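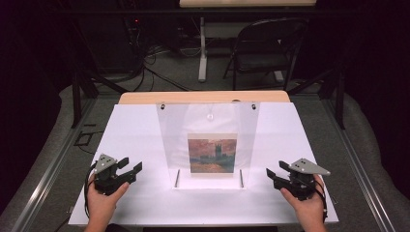 件名：手持ちグリッパ(左)断続的に信号落ち／修理か買い替えか、下期予算の枠どり相談

印刷する | メールで送る

状態：対応中(購買待ち)
区分：機材・周辺／予算
優先度：中→高に変更
設置場所：Hellumdale 収録室
案件：Bokora
起票：収録担当
担当：設備
購入元：Agudelo(代理店)／メーカー Plasero

■ 起票内容

取り急ぎ。左手側のグリッパ、記録中に開閉の値が止まる。指は動いてる、画面の値だけ固まる。数秒で戻るときと、抜き差しするまで戻らないときがある。右は今のところ平気。

作業は透明アクリル板の台。白い天板の上に板を立てて、絵の小さいプリントを扱うやつ。両手にグリッパを持ってやるので片方落ちるとその回は全部捨て。やり直しになる。人の時間がもったいない。

で、本題はそっちより予算。Bokoraの下期の機材費、締めが9月。それまでに「直す」のか「買う」のか「借りる」のか決めてくださいと購買から言われてる。決めないと枠ごと消えるらしい。原因わかってないのに金額だけ先に出せと言われても困るんだけど、出さないともっと困るので切り分けと並行でやりたい。

欲しいもの(希望順ではない、思いついた順)
・左グリッパの修理または交換
・ケーブルの予備、左右とも
・ケーブルを腕のほうに逃がすクリップかなにか
・アクリル板の予備。擦り傷がついたら替えたい
・収録用の予備一式。これは高いので無理なら無理で

よろしくお願いします。

■ 設備 → 収録　09:20

受け取りました。先に聞きたいこと。

1) 止まるのは手首を返したとき？それとも置いてるだけでも？
2) 左右のケーブルを入れ替えて試した？
3) ハブの口は左右で別？
4) 本体の金属プレート、最近外したか。ネジ増し締めしたとか
5) 止まったときのログ残ってるか

4は、Plaseroの説明書にプレートのネジを長いのに替えるなと書いてあるため。中の基板に当たるとのこと。前に別の部屋でやった人がいるので念のため。

あと購買の件、金額が600ユーロを超えるなら部門長の承認が要ります。超えないなら設備の判断で出せる。だから分けて考えたいです。小物は小物で先に出す。本体は本体で。

■ 収録 → 設備　09:45

1) 手首を返したとき。たぶん。置いてるだけだと止まらない、と思う。ちゃんと見てはいない
2) まだ
3) 別。左が手前の口
4) 触ってない、と思う。前任の時はわからない
5) ある。あとで共有に置く

小物先に出すの賛成です。というかそれで今日ください。

■ 設備メモ　切り分けその1　10:30

現場で確認しまた。

・ハブの口を左右入れ替え → 症状は左グリッパについてくる。口ではない
・ケーブルを左右入れ替え → 右グリッパに左のケーブルをつけたら右が止まった。左グリッパに右のケーブルだと止まらない(短時間だけ)
・ケーブルを机に固定して手首だけ動かす → 左のケーブルでも止まりにくい。ゼロではない
・コネクタ根元を指で軽く曲げる → 一発で止まる

なのでケーブル、根元の断線がいちばん怪しい。本体ではなさそう。ただし長く回してないので断言しない。

プレートのネジは純正の長さだった。関係なし。項目4は閉じます。

ケーブルが手の横を垂れて、腕を引くたびに根元で折れる形になってる。右も同じ取り回しなので右もそのうち来ると思ったほうがいい。予備は左右ぶん。

■ 収録 → 設備　10:50

よかった。本体じゃないなら安く済む？
でも午後の収録どうしよう。右のケーブルを左に使うと右がない。

■ 設備 → 収録　10:55

午後は根元を保護チューブで押さえて、テープで手首側に逃がしてください。曲がりを根元じゃなくて途中で受けるように。止まったらその回は捨てて記録欄に「左断」と書く。あとで集計するので言葉は統一で。「左落ち」とか「左死」とか混ぜないで。

持ち方を変えるのはなし。持ち方が変わると前のデータと揃わなくなる。

■ 見積依頼　設備 → Agudelo(写し)　11:10

お世話になっております。Plaseroの手持ちグリッパ用信号ケーブルについて、下記で見積をお願いします。

・信号ケーブル、左右各予備込みのセット
・根元の曲げ保護(純正があれば純正)
・本体点検を依頼した場合の費用と期間
・左グリッパ単品での購入可否。可の場合の価格と納期
・一式レンタルの可否

予算の締めが9月のため、概算でもよいので先に金額をいただけると助かります。

■ 設備メモ　予算の整理(下書き)　11:40

購買に出す前の下書き。数字が埋まってないところは見積待ち。

案A　ケーブルと保護だけ買う
　本体はそのまま。たぶん承認不要の枠に入る。
　心配：本体側のコネクタも傷んでいた場合、買ったケーブルでまた止まる。

案B　ケーブル＋左本体を点検に出す
　点検中は左がない。収録が止まる。代替機が借りられるかどうか次第。
　出すなら収録の谷間。谷間がいつかは収録側に聞く。

案C　左本体を新しく買う、古いのを点検して予備へ
　収録は止まらない。高い。承認要る。
　左だけ新品にすると左右で指の当たりが変わるかも。Plaseroに確認。

案D　一式買い足し
　起票にある「無理なら無理で」のやつ。下期は無理だと思う。来期の要望に書く。

いまの気持ちはAを即、Bを計画、Cは保険として枠だけ取る。Cの枠だけ取るというのができるかどうか購買に聞く。

■ 購買 → 設備　13:15

枠だけ取るのは可能ですが条件つきです。見積書があること、使わなかった場合に理由を書くこと。口頭の概算では取れません。PDFで。

それと小物を何回にも分けて出すのはやめてください。同じ購入元に同じ月に分けて出すと合算して見ます。合算で上限を超えたら承認に回します。以前それで差し戻しになったのがあるので。

■ 設備 → 購買　13:20

了解です。では小物は一回にまとめます。アクリル板は購入元が違うので別で出します、これは合算にならない認識でいいですか。

■ 購買 → 設備　13:22

購入元が違えば合算しません。

■ Agudelo回答(貼り付け)　14:40

お問い合わせありがとうございます。メーカーのPlasero社に確認し、まず概算をご案内します。

信号ケーブル左右セット(曲げ保護付き)　400ユーロ
納期は在庫がありますのですぐ手配可能です。

左グリッパ単品　販売可能です。価格は別紙見積をご参照ください。納期は受注後25営業日です。

本体点検　点検自体は保証期間内であれば無償、送料はお客様負担です。保証の有無は製造番号で確認いたしますので本体裏のラベルをお知らせください。

レンタル　一式のみの取り扱いで、片側のみのレンタルはございません。

技術的なご質問はPlasero社のLeonardo Bellini様が直接対応くださるとのことです。

■ 設備メモ　14:55

400なら単独枠で出せる。残りで点検の送料も足りそう。送料の額を聞くのを忘れた、聞くこと。

単品の納期25営業日が痛い。締めの前に発注しても届くのは締めの後。検収が締めの後になると下期のどっちの帳簿に乗るのか購買に確認。ここ大事。

レンタルは一式のみか。片側借りたかった。

■ 設備 → Bellini様(写し)　15:10

Plasero手持ちグリッパの左側について教えてください。

症状：手首を返すと開閉値が固まる。ケーブルを左右入れ替えると症状はケーブルについてくる。コネクタ根元を曲げると再現。

質問
・ケーブル交換のみで様子を見てよいか
・本体側コネクタの傷みをこちらで見る方法はあるか
・左だけ新品にした場合、左右の指の当たりや値に差は出るか
・取り回しの推奨。現在は手の横に垂らしている

■ 収録 → 設備　16:05

午後の結果。テープで逃がしたら「左断」は減った。なくなってはいない。午前よりだいぶまし。

ただテープが手袋なしの手に貼りつくと言われた。剥がすのが痛いらしい。クリップ急ぎで。

アクリル板はまだ使えるけど、下のほうに細かい擦り傷がある。光の当たり方で目立つ。プリントを貼ったり剥がしたりする場所だから仕方ない。予備は早めに。

■ Bellini様回答(要約、原文英語)　16:50

・ケーブル交換のみで様子を見てよい。よくある壊れ方
・本体側は、電源を切ってコネクタの中の端子が傾いていないか見る。無理に起こさない。傾いていたら点検へ
・左だけ新品でも使えるが、左右の校正をやり直すこと。校正しないと開ききった位置の値がずれる
・ケーブルは垂らさず、前腕で一度固定して、手首からコネクタまでに余りの輪を作る。輪は大きめ
・プレートの穴にケーブルを縛らないこと。プレートは何かを取り付けるための部品で、引っ張りを受けるようにはできていない

最後のは先に聞いてよかった。縛ろうとしてた。

■ 設備 → 全員　17:00

プレートの穴に結束バンドを通さないでください。もう通した人は切って。切るときケーブル切らないで。

■ 翌日　切り分けその2　08:50

左本体のコネクタをルーペで見た。端子の傾きなし。たぶん。奥のほうは暗くて見えにくい。右も見た、こっちも問題なさそう。

製造番号をAgudeloへ送付。

前腕の固定は布バンドで仮対応。手首からコネクタまで輪。根元が立たなくなった。収録の人に腕を前後に動かしてもらって確認、引っ張られる感じはないとのこと。

■ 収録 → 設備　09:30

布バンドいい。テープより全然いい。これでいいのでは。買うなら長いのと短いの両方、腕の太さが人で違うので。

ケーブルが輪のぶん手前に来て天板の縁に引っかかるときがある。縁を養生してもいい？

■ 設備 → 収録　09:35

養生は可。ただし白い面にかからないように。見え方が変わる。縁の外、枠のほうに貼って。

■ 予算表(購買提出版、本文だけ貼り付け)　10:40

対象：Bokora 下期 機材維持
場所：Hellumdale 収録室

(1) 信号ケーブル左右セット、曲げ保護付き
　　購入元 Agudelo　400ユーロ
　　理由　既存ケーブル根元の断線が疑われ、収録の中断が発生
　　時期　即時

(2) 左グリッパ点検　往復送料
　　購入元 Agudelo　金額は見積書のとおり
　　理由　ケーブル交換後も症状が残った場合に実施
　　時期　収録の谷間

(3) 固定用布バンド、縁の養生材
　　消耗品費から。本表の合計に含めない

(4) アクリル板 予備
　　加工業者に別途依頼。図面は設備で用意

(5) 左グリッパ単品　枠取りのみ
　　購入元 Agudelo　金額は見積書のとおり
　　理由　(2)で修理不可と判定された場合の代替
　　未使用の場合は理由書を提出

(1)と(2)は合算で600ユーロ以内。承認不要の範囲。(5)は部門長承認。

来期要望として一式の買い足しを別紙に記載。根拠は収録の中断時間。集計中。

■ 購買 → 設備　11:30

(1)(2)受け付けました。(5)について、納期が25営業日だと検収が締めをまたぐ可能性があります。またいだ場合は下期の枠では払えません。来期に移すか、発注を前倒しするか、どちらかにしてください。

(4)は図面がないと業者が見積を出せません。いつ出ますか。

■ 設備メモ　11:45

予想どおり。

(5)を前倒しで発注するということは、点検の結果を待たずに買うということ。それは枠取りではなくただの購入。部門長がうんと言うか。

逆に来期に移すと、点検で修理不可となったとき左がない期間ができる。その間はレンタル一式。レンタルの金額によっては買ったほうが安い。レンタルの見積もりりも取る。

■ Agudelo回答　13:50

・製造番号を確認しました。左右とも保証期間は残り9か月です
・点検中の代替機について、ケーブルを同時にご購入いただく場合は左側のみ代替機をお貸しできるとPlasero社より回答がありました。台数に限りがあるため、ご希望の場合は早めにお知らせください
・レンタル一式の見積書を添付します

■ 設備メモ　14:00

代替機あるのか。レンタルは片側不可と言ってたのに、点検の代替ならいいのか。まあいい。助かる。

これで話が変わる。
・保証が残っているので点検は無償、故障なら修理も保証の範囲かもしれない(要確認、ケーブルは消耗品扱いで保証外とのこと)
・代替機が来るなら収録は止まらない
・だから(5)の枠取りは要らない。来期に移す

部門長の承認も要らなくなった。購買に連絡。

■ 設備 → 購買　14:10

(5)取り下げます。来期要望に移してください。代わりにAgudeloの代替機を使います。費用は点検に含まれるため追加なし。代替機の預かり書に押印が必要とのことなので、書式が届いたら回します。

(4)の図面、土曜までに出します。現物を測るだけなので。台形なので上と下の幅を間違えないように。上が広いほう。

■ 収録 → 設備　14:30

代替機が来たら校正もやり直し？その時間も予定に入れたい。あと代替機の期間のデータは別の印をつけたほうがいい？

■ 設備 → 収録　14:35

やり直し。来たとき一回、戻ってきたとき一回。それぞれ半日みといてください。
印はつけて。記録欄に「代左」。本体が戻ったら外す。

■ ケーブル到着　設備メモ

受領。左右とも交換。曲げ保護は純正、前のより硬い。前腕の布バンドと輪はそのまま継続。

根元を曲げる試験：止まらない
手首返し：止まらない
午後の収録：「左断」なし

古いケーブルは左右とも捨てずに袋へ。左は「断線疑い」、右は「動作品、非常用」と書いた。混ぜない。左の袋を使わないこと。書いても使う人がいるのでコネクタに赤テープも巻いた。

■ 収録 → 設備

値、安定してます。これで点検まだ要りますか？代替機の段取りが面倒なので、出さないで済むならそのほうが。

■ 設備 → 収録

出したい。保証が残っているうちに見てもらうほうが安い。送料だけだから。保証が切れてから本体コネクタが悪いとわかったら実費になって、来期の要望を削って払うことになる。

ただ急がない。谷間でいい。谷間いつですか(三回目)。

■ 収録 → 設備

すみません。いまの絵の作業が終わって、次の作業の台を組み替えるところが空きます。日程は確定したらここに書きます。

■ 残り

・点検の送料、見積書は購買に提出済み。発注は日程確定後
・代替機の預かり書、書式待ち
・アクリル板図面、設備で作成中。固定具の穴位置も入れる
・布バンド長短、発注済み
・中断の集計。「左断」で検索。午前分に「左落ち」表記が混ざっているので手で直す
・来期要望：一式買い足し、左単品。どちらかに絞れと言われそう。根拠の数字がないと両方落ちる
・右グリッパも一緒に点検に出すか。代替機が左だけなので右は出せない。別の時期に
・取り回しの手順を紙にして収録室に貼る。プレートに縛らない、を一行目に

状態を「購買待ち」から「日程待ち」に変更。クローズはまだ。

印刷する | メールで送る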